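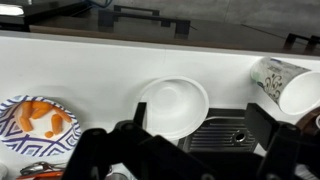
Carrots, a paper bowl and a paper cup on the worktop at Warley, seen from the gripper.

Châu Doãn has spent most of the past year writing down things that her colleagues already thought they knew. She looks after working practice at the Godstead kitchen handling project, where robot arms learn to pick up food and tableware. The rule book she keeps now runs to 540 lines. She would like it to be shorter.

"People think of standards as the big documents, the ones about guarding and emergency stops," she says. "We follow those, and we have to. But they don't tell you what to do about a carrot."

The Godstead rules start with the stop button. One person is named as the operator for each session and keeps a hand free for the button for as long as the arm has power. A second person may set out the food but may not reach over the worktop until the operator has said "clear" aloud and had the word said back. Doãn took that part from a bakery where she worked before.

"It feels silly for two days and then you stop noticing. What I don't accept is nodding. A nod can mean anything."

The next part deals with food. Anything the gripper has touched is treated as waste, even if it looks perfectly good. The fingers are wiped down between sessions, and the wipe is signed for on a sheet by the door. Food and plates that have been used for testing never go back into the staff kitchen. Doãn says she had some complaints over that one, mostly about biscuits.

"The arm has grease in its joints and it's been picking up all sorts. I wouldn't eat from it, so I'm not going to let a student eat from it."

Paper plates and bowls have a section to themselves. They weigh very little, they slide, and they bend when squeezed. The team sets a low grip force at the start of each session and only raises it in steps, with the new value written in the log. If a cup falls over, it stays where it is until the attempt has finished.

"The temptation is to put your hand in and stand it up again. That's the moment I worry about. It's a paper cup. Let it lie there."

The log had reached 2076 entries by the end of July, and she reads all of them. Failed attempts have to be recorded in the same detail as good ones, a rule she borrowed from Pacheco, the firm that maintains the arms. When she arrived, failures were often entered as a single word.

"'Dropped' was a popular one. Dropped what? From how high? Was anybody near it?"

Not every rule has lasted. An early version asked for the worktop to be cleared of everything except the test items. Doãn removed it after 3 weeks. Real kitchens have things lying about, she says, and an arm that has only ever seen a bare surface is harder to trust in one. The present wording bans glass, knives and anything hot, and leaves the rest to the operator.

She is now comparing notes with a team at Erance, who do similar work with laundry. The two groups hope to agree on a common form for reporting near misses. They disagree on whether a stop pressed by mistake should count.

"I say it counts," she says. "They say it'll make the numbers look bad. We're talking again next month."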